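**【版块：参观与交流】Murnico 开放日（Flukside 手持夹爪专场）参观情况及意见汇总**

---

**Murnico开放日联络组**　主楼

各位会员：

Murnico 实验室于2020年5月16日在 Eynon 园区举办了 Flukside 项目开放日。鉴于当前防疫要求，本次参观采取预约制，分批入场，每批停留时间较短，部分参观者的提问未能在现场得到充分答复。经与版主商定，特开设本帖，集中收集参观单位及个人的意见，并由联络组逐项回复。

当日安排如下：

- 一号厅：固定式双臂工作站，演示毛巾、床单的抓取与对折；
- 二号厅：手持夹爪采集演示，由操作人员手持夹爪完成布料整理，参观者可在指导下试用；
- 会议室：项目说明及答疑，含数据处理流程简介。

发言时请注明所述内容对应的展厅，并尽量描述具体环节。涉及商务合作的事项请另行来函，本帖不作讨论。

---

**织造科老编**　2楼

我单位从事家用纺织品加工，参观了一号厅和二号厅，现将意见报告如下。

一号厅的对折演示，毛巾部分较为顺畅，床单部分有明显停顿。据讲解人员介绍，停顿出现在系统重新寻找布角的时候。我们在生产线上遇到的情况与此类似：面积大、质地软的布料，一旦角部被压在下层，后续动作便无从谈起。演示所用床单事先已平铺在台面上，角部全部外露，与实际来料有较大差距。建议今后增设一个环节，将床单揉成一团后再交给设备处理，即使未能完成，对参观单位也有参考价值。

二号厅的手持夹爪给我们留下较深印象。操作人员经过简短说明即可上手，动作与平时整理布料的习惯相差不大。我本人试用时，对薄棉布的夹取基本没有困难，对牛仔布则感到需要调整手腕角度，指尖从布面侧向切入比垂直下压更为可靠。不知其他单位有无同感。

---

**Darneck洗涤设备部**　3楼

我部派员参加了上午批次，意见与2楼不尽相同。

首先，关于一号厅床单演示，我部认为事先平铺并无不妥。工业洗涤线上，布草在进入折叠工序之前均已经过展布机处理，送到折叠设备面前的就是展开状态。如果要求同一台设备既能从乱堆中找角，又能完成折叠，成本势必上升，对多数用户没有必要。演示应当与目标场景对应，而目标场景在说明材料中写得不够清楚，这是我部希望联络组改进之处。

其次，关于二号厅，我部持保留态度。手持夹爪由人来操作，人的判断贯穿全程，参观者看到布料被顺利夹起，容易误认为机器已经具备同样的能力。据我部了解，当日确有参观者离场时作此理解。建议在入口处设置说明牌，明确写明手持演示属于数据采集，与自主运行是两回事。

第三，节拍问题。两个展厅均未公布单件用时。对设备采购单位而言，节拍是首要指标，缺少这一项，其余讨论难以落到实处。

---

**非标自动化笔记**　4楼

对3楼第三点提出不同看法。

本次活动的性质是科研项目开放日，不宜按设备验收的标准要求。手持夹爪目前处于收集操作样本的阶段，公布节拍只能反映操作人员的手速，对判断日后机器的运行速度帮助有限。一号厅的双臂工作站倒可以公布用时，但应当一并说明失败次数，否则数字本身容易引起误读。

对3楼第二点表示赞同。会议室的说明讲得较为清楚，但安排在参观之后，且部分批次因时间紧张未能进入会议室。建议调整顺序，先说明，后参观。

另有一事请联络组答复：手持夹爪上的传感部件在采集过程中会不会受环境光线影响？二号厅窗帘当日全部拉合，灯光均匀，条件偏于理想。普通住宅中窗户一侧很亮，室内一侧较暗，布料颜色又深浅不一，对后期处理有无影响，说明材料中没有提及。

---

**Murnico开放日联络组**　5楼

感谢以上各位的意见，现先行答复部分问题。

一、关于目标场景。一号厅工作站面向的是展开后的布草，3楼理解正确。说明材料第二页的表述过于笼统，将在下一版中修订。

二、关于说明牌。此项意见合理，予以采纳。七月场次将在二号厅入口设置说明牌，并由讲解人员在试用前口头告知。

三、关于参观顺序。七月场次改为先进会议室，再进展厅。每批人数上限由17人调整为更低的数字，具体待场地方核定后公布。

四、关于光线。二号厅当日拉合窗帘系为减少玻璃反光对参观者视线的干扰，并非采集所必需。Flukside 项目的采集工作有相当一部分在住宅内进行，白天采集时窗帘开合状态不作统一规定。光线差异对后期处理确有影响，处理组的意见是保留这类差异，以便模型适应实际环境。具体数据尚在整理，暂不发布。

五、关于节拍。本联络组需征求项目组意见后再行答复。

---

**职教实训中心**　6楼

我中心组织教师参加了下午批次。从教学角度补充几点。

（一）试用环节的指导较为规范。讲解人员先示范握持姿势，再让参观者空手做一遍夹合动作，最后才接触布料。我中心拟将这一顺序引入实训课程。

（二）试用时间不足。每人只有3分钟，教师刚刚找到手感即须交还设备。对于以培训为目的的参观单位，希望能够单独安排时段。

（三）夹爪握持一段时间后，腕部有疲劳感。我中心一位女教师反映，手掌较小者单手合拢时需要额外用力。请问项目组对连续操作时长有无规定，操作人员是否轮换。

（四）布料种类偏少。二号厅台面上有薄棉布、毛巾布和牛仔布，缺少针织类和绒类。针织物受拉后会变形，绒类表面容易打滑，两者在家庭环境中都很常见。

---

**织造科老编**　7楼

回复3楼。贵部所述展布机前置的做法，适用于大型洗涤厂，我单位没有异议。但中小型加工企业多数没有展布设备，来料由人工抖开。对这一部分用户来说，从乱堆中找角恰恰是最费人工的工序，如果设备只承担后段折叠，节省的人力十分有限。因此，我单位仍然希望看到揉团来料的演示，哪怕作为附加项目。

回复6楼第（四）点。针织物方面，我单位在试用时曾以随身携带的一块罗纹样布请求试夹，讲解人员表示外来布料须先登记，未能当场安排。建议下次提前开放样布登记。

---

**Darneck洗涤设备部**　8楼

回复7楼。贵单位所述情况我部能够理解，但仍认为两类需求应当分开展示。若在同一台工作站上先演示平铺、再演示揉团，后者一旦失败，参观者对前者的评价也会受到影响。可在另一张台面上单设，并注明为研究性内容。

另对4楼“不宜按设备验收的标准要求”一说作如下说明：我部并未要求以验收标准衡量，只是希望获得可供比较的基本数据。参观单位派员到场需要向上级提交报告，报告中若只有“较为顺畅”“有明显停顿”一类描述，很难支持后续工作。

---

**非标自动化笔记**　9楼

8楼的说明我接受。折中办法是由联络组提供一份书面记录，列出当日一号厅各批次的演示次数、完成次数和中断原因，不必给出平均用时。中断原因比用时更有价值。例如中断是由夹取失败引起，还是由视觉识别引起，对后续改进方向的判断完全不同。

我所在的下午批次，床单演示中断过一次，重新启动后完成。中断时夹爪已经闭合，布料没有跟随移动，据我观察应属夹取失败，但不能排除软件主动停止的可能。请联络组核实。

---

**园区安全管理岗**　10楼

本岗负责 Eynon 园区活动现场的安全检查，就当日情况作简要通报。

1. 一号厅工作站外围设有围栏，急停按钮位置符合要求。参观过程中有个别人员越过地面黄线拍照，讲解人员已劝阻。七月场次请各单位提前告知随行人员，不得越线。
2. 二号厅试用区属于人员直接手持操作，无须围栏，但线缆沿地面铺设，未加线槽，存在绊倒隐患，已书面要求整改。
3. 试用设备在每位参观者使用后均应擦拭消毒。检查中发现下午有一次漏做，已当场补做，并登记在案。
4. 参观者随身物品请统一存放。有参观者将背包置于试用台面，影响操作，也影响消毒。

以上第2项整改完成后，由本岗复查，未通过复查的，试用区不予开放。

---

**家政服务标准研究**　11楼

我方关注的是居家场景，与前面几位的工业视角有所不同，谨提出以下意见供参考。

二号厅的试用台面平整、坚固，高度适中，周围没有杂物。居家整理衣物则多在床上进行，床面柔软，下面铺着毯子或床罩，衣物放上去以后，上下两层面料贴在一起，夹取时常常连带下层一并提起。台面上练熟的动作，到了床边未必适用。此外，床上往往还放着其他衣物和随身用品，操作人员要一边避让一边夹取，难度又有增加。

因此，我方对开放日仅在展厅内演示感到遗憾。若项目组确有住宅内的采集工作，建议在说明材料中加以介绍，使参观者对项目全貌有所了解。

同时提请注意隐私问题。进入住宅采集，难免拍摄到室内陈设和居住者的生活用品。采集之前如何告知，采集之后如何处理，项目组应当有书面规定，并向参观单位公开。

---

**职教实训中心**　12楼

支持11楼意见。我中心家政专业的教师在讨论时也提到，学生在实训室里叠衣动作规范，到了雇主家中往往放不开手脚，主要原因就是作业面改变。机器若要进入家庭，恐怕要面对同样的问题。

不过，对在展厅内布置床铺一事，我中心认为不必强求。临时摆放的床铺与真实卧室仍有差别，不如如实介绍住宅采集的做法。

---

**Darneck洗涤设备部**　13楼

住宅采集与工业应用之间的关系，我部认为需要论证。居家环境变化多，样本固然丰富，但其中有多少能够用于工业设备，目前看不到依据。如果项目资源有限，应当优先保证一个方向。以上为我部意见，不代表其他参观单位。

---

**织造科老编**　14楼

13楼的担心有一定道理，但结论下得偏早。布料本身的性质不因地点而变。牛仔布在床上和在台面上，都是折边硬、中间软，夹住折边与夹住单层，手感差别很大。住宅内积累的夹取经验，对工业设备处理同类面料应有借鉴作用。至于借鉴到何种程度，同意由项目组提供依据。

---

**Murnico开放日联络组**　15楼

经与 Flukside 项目组沟通，现对第5楼以后各项意见统一答复如下。

一、关于节拍与演示记录。项目组同意按9楼建议提供书面记录，内容包括各批次演示次数、完成次数及中断原因，不含单件用时。9楼所述下午批次中断一事，经查运行日志，系布料滑脱后系统主动停止，两种判断均有对应。记录将发送至各参观单位登记的邮箱。

二、关于揉团来料。项目组认为现阶段成功率不足以支持公开演示，但同意采纳8楼意见，在七月场次单设台面，标明研究性内容，失败不作遮掩。

三、关于样布登记。七月场次开放外来样布登记，每单位限4块，须于参观前送达，经除尘和检查后使用。针织类和绒类优先安排。

四、关于试用时间。培训类单位可申请单独时段，人数及时长另行商定。

五、关于操作疲劳。项目组规定操作人员须轮换，连续操作到规定时长后必须休息。手掌较小者用力偏大的问题，已有内部反馈，结构组正在研究调整，暂无时间表。

六、关于安全整改。线槽已加装，等待安全管理岗复查。

七、关于隐私。住宅采集均须事先取得居住者书面同意，居住者可在采集后要求删除。相关规定的公开版本正在审定，审定后在本版发布。

八、关于两个应用方向的关系。项目组表示，现有样本尚不足以回答13楼提出的问题。项目组计划以400段布料操作记录作为首轮比较的基础，其中住宅与台面各占一部分，比较结果无论是否有利，均予公布。

---

**非标自动化笔记**　16楼

对第一项答复表示认可。另建议在书面记录中注明“主动停止”的触发条件，否则各单位仍会按各自的理解归类。

第八项请补充一点：住宅与台面两部分所用的面料种类应尽量一致，否则比较结果无法区分是作业面的影响还是面料的影响。

---

**Darneck洗涤设备部**　17楼

同意16楼第二段意见。第八项的答复我部予以接受，对住宅采集用于工业设备的保留意见不变，待比较结果公布后再议。

七月场次我部拟报送两类工业布草样布，请联络组告知收件地址。

---

**园区安全管理岗**　18楼

线槽复查已通过。地面黄线将重新涂刷，涂刷期间一号厅不接待参观。

---

**Murnico开放日联络组**　19楼

16楼两项建议已转项目组，面料一致性要求将写入比较方案。样布收件地址随报名确认函一并发出，请勿在本帖公开索取。

应11楼、12楼要求，说明材料增补“住宅内布料操作”一节，以卧室作业为主要内容。该节拟说明手持夹爪在床边夹取牛仔布等面料的做法，以及床面铺有毯子、放有其他织物和个人用品时的注意事项。各单位如对该节文字有修改意见，请在本楼之后继续跟帖，联络组将于七月场次报名开始前统一整理。

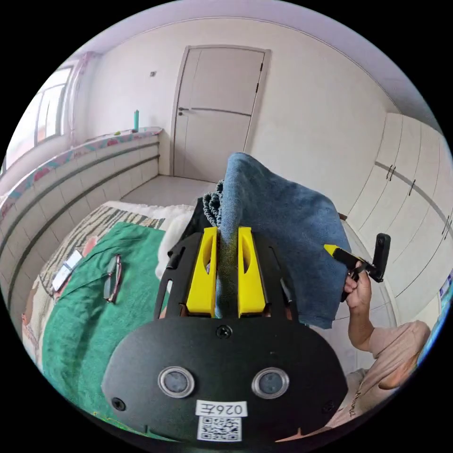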